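Toy food for a play kitchen, is the Golledel set worth it?

hoson_2182
Posted 20/08/2018
Looking at the Golledel play food for my niece. The shop page says "so real you'll want a bite." I have my doubts. Anyone own it?

Kadrić
We have the burger and the pink plate. The burger is decent, shiny bun, bit of lettuce showing. The plate is just a plate.

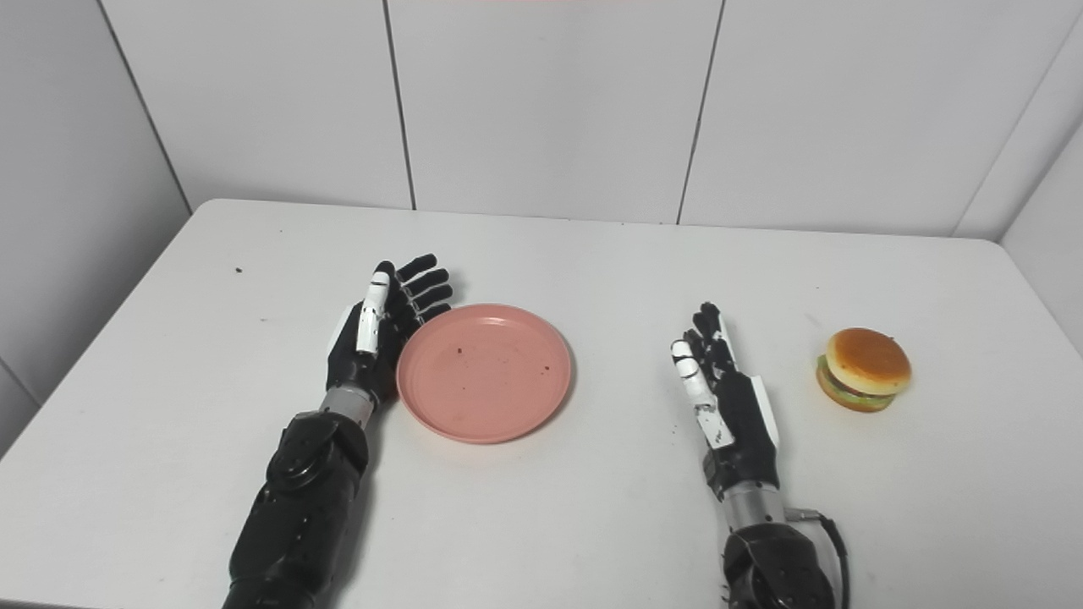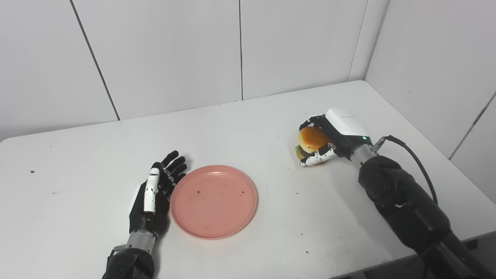

wornemari
Sorry, but a shiny brown dome doesn't say "real" to me. And are those crumbs on the plate? Wipe it down!

Kadrić
Three crumbs. I'll live.

hoson_2182
Does the burger come apart? My niece will want to take the lettuce out, and the page doesn't say.

Kadrić
Ours stays in one piece. I never tried very hard.

wornemari
Then what is she supposed to do with it, serve it over and over? I'd get a cheap cutting set. And I don't buy the "2,000 happy families" line on their page. In May it said 3,000.

Kadrić
Disagree on the cutting sets, the Velcro fills up with hair in a week. Plain pieces last longer.

hoson_2182
Still not sold. I'll see if I can handle one in a store first.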